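Recogida de demostraciones, mayo

El proyecto Lamano prosigue la recogida de ejemplos para el entrenamiento de su modelo de manipulación. 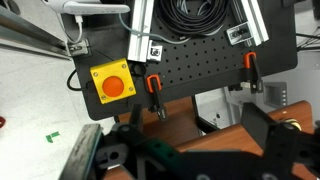
El objetivo fijado para esta fase es de 1.000 demostraciones válidas – hasta la fecha se han aceptado 76.

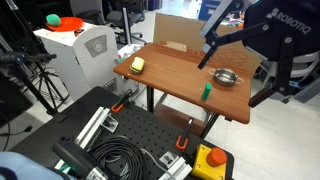

Angelica Abella revisa cada registro antes de incorporarlo al conjunto.
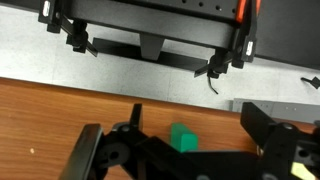
Los episodios con pausas prolongadas se archivan aparte – su uso se decidirá con Koivisto.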